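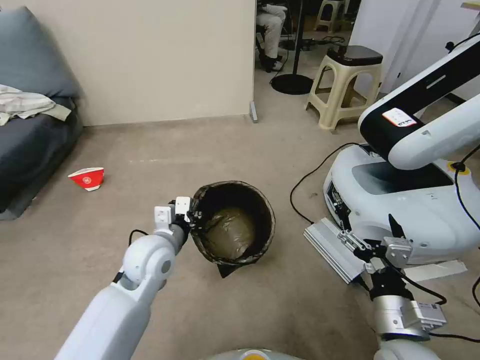
Drita Petek merkt zur Vorfassung an, die Spalte „erledigt“ sage nichts darüber aus, wer geprüft habe, und im Schadenfall werde genau danach gefragt. Die Spalte heißt jetzt „geprüft durch“. Kürzel genügt, sofern es im Deckblatt aufgelöst ist.

Checkliste Objektbegehung zur Inhaltsversicherung
Objekt: Brorongate, Erdgeschoss und Keller
Versicherungsnehmer: Flundari
Vermittelt über: Moldovan, Büro Broken
Anlass: Verlängerung zum Mai

Bewertung: i. O. / Mangel / n. z. (nicht zutreffend). Bei „Mangel“ ist eine Frist einzutragen. Bemerkungen ohne Bewertung gelten als Hinweis und lösen keine Obliegenheit aus.

1. Vertragsunterlagen

1.1 Versicherungsort im Schein stimmt mit der genutzten Fläche überein
Mangel. Der Kellerraum K2 wird genutzt, ist aber nicht aufgeführt. Nachmeldung durch Moldovan, formlos.

1.2 Versicherungssumme aktuell
Mangel. Die Summe beruht auf dem Inventarverzeichnis der letzten Hauptfälligkeit. Zugänge von 2.332 Euro sind nicht enthalten. Der Betrag ist für sich genommen klein, bei Unterversicherung wird jedoch jeder Schaden anteilig gekürzt, auch der Teilschaden.

1.3 Unterversicherungsverzicht vereinbart
Nein. Angebot liegt nicht vor.

1.4 Wertbasis Neuwert
i. O. Gilt laut Bedingungen nur, solange der Zeitwert einer Sache mindestens die im Vertrag genannte Quote erreicht. Ältere Möbel im Verzeichnis mit Anschaffungsjahr kennzeichnen. 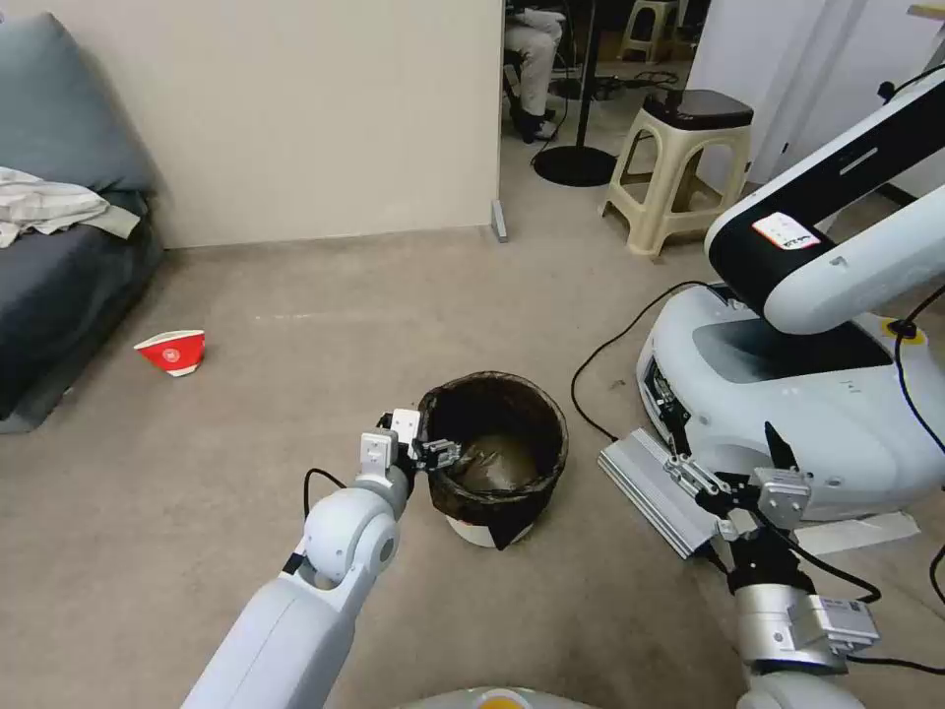

Lucian Crăciun hält dagegen, ein Anschaffungsjahr lasse sich bei übernommenem Mobiliar selten belegen; eine Sammelposition mit geschätztem Zeitwert sei beim letzten Vertrag anstandslos akzeptiert worden. Sammelpositionen bleiben daher zulässig, sind aber als Schätzung zu kennzeichnen.

2. Feuer

2.1 Rauchwarnmelder vorhanden, Prüftaste ausgelöst
i. O. im Erdgeschoss. Im Flur zum Keller spricht der Melder an, das Gehäuse sitzt lose im Sockel. Mangel, Frist 20 Tage.

2.2 Feuerlöscher, Prüfplakette gültig
i. O.

2.3 Mehrfachsteckdosen nicht hintereinandergeschaltet
Mangel im Büro, vor Ort behoben.

2.4 Ortsveränderliche Geräte geprüft
Protokoll wurde nicht vorgelegt. Nachreichen. Eine Eigenerklärung reicht an dieser Stelle nicht aus.

2.5 Brennbare Abfälle werden aus dem Gebäude entfernt
i. O. Im Vertrag ist „arbeitstäglich“ vereinbart. Flundari entsorgt bei Betriebsschluss um 19 Uhr. Ein Entsorgungsbuch ist nicht verlangt.

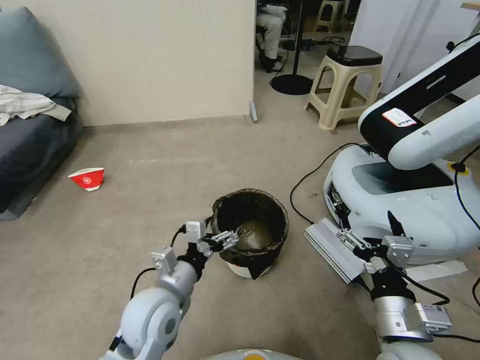

3. Leitungswasser

3.1 Hauptabsperrventil zugänglich und gangbar
i. O. Der Griff war schwergängig, schließt aber vollständig.

3.2 Schläuche an Spül- und Waschmaschine mit Aquastopp
n. z.

3.3 Lagerung im Keller über Fußbodenniveau
Mangel. Die Bedingungen verlangen einen Mindestabstand zum Boden. In K2 stehen Kartons mit Akten unmittelbar auf dem Estrich. Paletten oder Regal, Frist wie 2.1. Solange K2 nicht nachgemeldet ist (siehe 1.1), besteht für die Akten ohnehin keine Deckung.

3.4 Rückstauklappe gewartet
Offen. Zuständig ist der Vermieter, der Nachweis wird aber vom Versicherungsnehmer verlangt, sobald Elementarschäden eingeschlossen werden. Schriftlich anfordern, eine telefonische Auskunft zählt nicht.

3.5 Beheizung in der kalten Jahreszeit kontrolliert
i. O. Kontrollgang ist im Betriebsplan eingetragen.

4. Einbruchdiebstahl

4.1 Schließzylinder bündig, Beschlag von außen nicht abschraubbar
i. O. an der Vordertür. Hoftür: Zylinder steht vor. Mangel. Der Beschlag ist zu tauschen, ein neuer Zylinder allein behebt den Überstand nur bei passender Länge.

4.2 Fenster im Erdgeschoss verschlossen bei Abwesenheit
Hinweis: Gekippte Fenster gelten nach den vereinbarten Bedingungen als offen.

4.3 Schlüsselverzeichnis
Mangel. Das Verzeichnis wird geführt, zwei Ausgaben sind jedoch ohne Unterschrift. Bei Verlust eines Schlüssels ist der Zylinder unverzüglich zu wechseln und der Vorgang Moldovan zu melden.

4.4 Bargeld außerhalb von Behältnissen höchstens 100 Euro
i. O. – Grenze laut Schein, bitte bei Vertragsumstellung erneut abgleichen.

5. Dokumentation des Inventars

5.1 Raumweise Fotodokumentation, getrennt vom Versicherungsort gespeichert
Teilweise. Das Erdgeschoss ist erfasst, der Keller fehlt. Die Aufnahmen ersetzen keine Rechnungen, sie erleichtern aber den Nachweis, dass eine Sache vor dem Schaden vorhanden war.
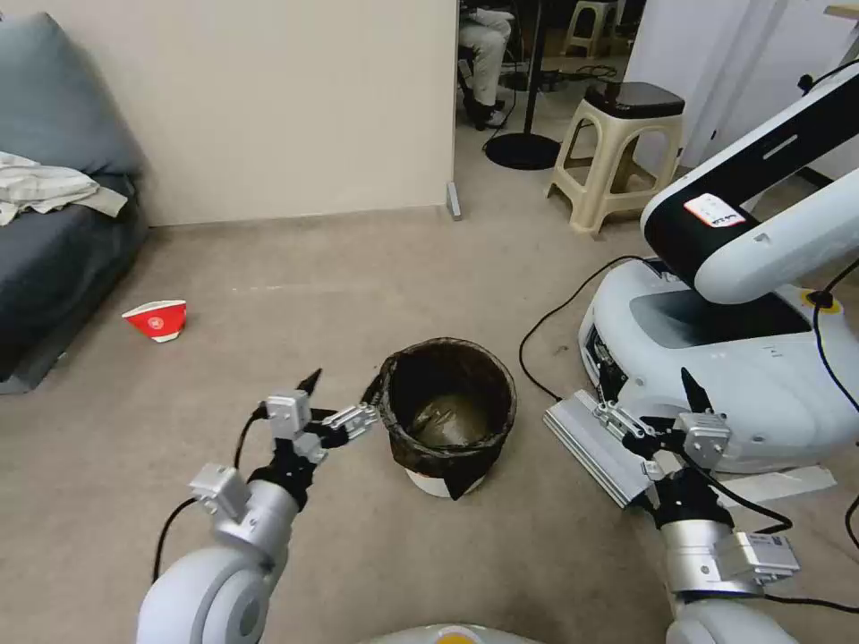 Für hochwertige Einzelstücke sind zusätzlich Typenschild und Seriennummer festzuhalten. Dateien bitte nach Raum benennen, die laufende Nummer der Kamera ist bei der Schadenbearbeitung nicht zuzuordnen.

5.2 Fremdeigentum gesondert aufgeführt
Offen. Leasing- und Leihgegenstände sind nur mitversichert, wenn der Schein sie einschließt. Die Liste ist von Flundari zu ergänzen, Eigentümer jeweils mit Anschrift.

5.3 Belege digital abgelegt
i. O. Zugriff durch Vertretung geklärt.

Nachkontrolle: Punkte 2.1, 3.3 und 4.1 vor Ort, alle übrigen Mängel nach Aktenlage. Rückmeldung an Büro Broken, Kopie an Drita Petek.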